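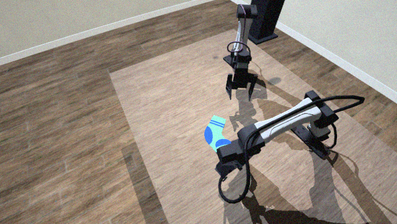 Lenis will decide in May whether to buy a second pair of arms for its garment-handling cell, and the planning lead there says the arms are the easy line in the budget.

"People ask for the price of the arm and stop," she said. "Cables, mounts and spare fingers come on a separate quote, and freight is a third."

Her current estimate for cabling and mounts is $3,861 per pair, with spare gripper fingers at $579 a set. She budgets for two sets a year. The supplier, Bukora, would give a discount on a larger order, but she has not asked for one.

Simulation gets its own line. The team runs each layout as a model first and wants 1,000 trials per garment type before any money is committed. Socks were the first item on the list.

"A sock is small, it's soft and it has no fixed shape," she said. "If two grippers can't share the space over one sock, I want to know that before I sign for the floor anchors."

Base spacing is still open. The Trakulholm site has a narrower bay than head office, and moving a mount after installation means a new safety review — a cost she now carries as contingency. She has also asked for the licence renewal to be quoted in Canadian dollars.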